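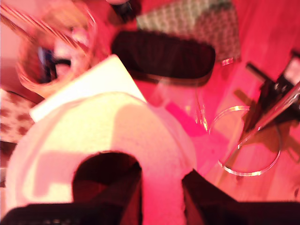
12/7/18 – back bench, washroom supplies

Started on the paper rolls this morning, brushes after lunch. Genalyn has the order sheet, I have the old stock list, the two don't agree. Sheet says 2,000 rolls in, store book says 1,881. Not chasing it today. Yichen to ring Kardale and ask what was on the second pallet.

Rolls. Kardale standard against the Ding ones. Unwound 15 sheets off each, folded, weighed on the small scale. Ding heavier per sheet but the core is wider, so less paper for the same outside size. Core matters for us – the holders in the Vekotholm washrooms have the fat spindle and the Kardale core binds on it. Huiling says she has been squeezing them on by hand for months and never wrote it down. Written down now.

Tear test: 4 pulls each, one-handed. Kardale tore off the line twice. Ding fine except the first pull, glue at the start of the roll, peel that off before loading.

Wide core = order Ding for Vekotholm, keep Kardale for upstairs where the spindles are thin. Need Shaohua to OK the split order, he will want the price per sheet and not per roll. Do that tommorow.

Brushes. Only got through the Erar ones. Dense bristle, good on the tile, hopeless in corners, head too broad. Sheds a bit at first, rinse before use. Tried it dry on the fabric samples to lift lint and it was better at that than at anything it was bought for. Chibuzor wants one for his coat.

Fabric: still no decision on the hand towels. Cotton ones shrank in the June wash, the blend ones didnt but they push water around. Ask laundry what temperature they really run.

To do
– price per sheet, both rolls
– measure spindle upstairs, both ends, Huiling has the calipers
– label the opened rolls, use the white cards, PENCIL, marker bleeds through onto the paper
– second brush type when it comes
– move the opened packs off the floor by the sink, bottom one got damp last time

Scale was reading high again till I re-zeroed it. First Kardale weight is crossed out on the sheet for that reason, use the one underneath.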